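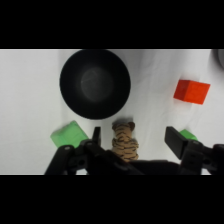 Sketerwood Water Softener: Frequently Asked Questions

What kind of salt does the unit take?
Evaporated salt pellets or solar crystals. Block salt does not fit the Pelton brine tank. Rock salt leaves sediment in the brine well and is not covered by the warranty.

How often does the softener regenerate?
The valve meters water use and regenerates after 1000 gallons at the factory setting. The cycle runs at 2 a.m. unless the clock has been changed. Homes with very hard water should lower the setting in the installer menu.

How high should the salt be?
Keep the level above the water line and at least 5 inches below the lid.

What does error code 18 mean?
The valve motor did not reach its home position. Unplug the transformer, wait one minute and plug it back in. If the code returns, order the Pakzad piston and seal kit, part 3653.

Can the unit go in an unheated garage?
Only if the garage stays above freezing. Frost damage to the resin tank cannot be repaired.

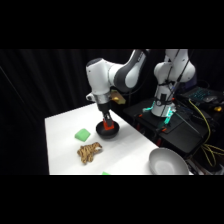 Why is there water in the bottom of the brine tank?
A few inches of water is normal. It dissolves the salt for the next cycle. If the water covers the salt completely, check the drain line for kinks and clean the injector screen.

Does the Vulcombe prefilter go before or after the softener?
Before. Install it on the cold supply with the arrow pointing toward the softener inlet, and change the cartridge every March.

Is softened water suitable for plants?
Outdoor taps should be plumbed ahead of the softener. Use the bypass valve if they are not.

Last updated 1st December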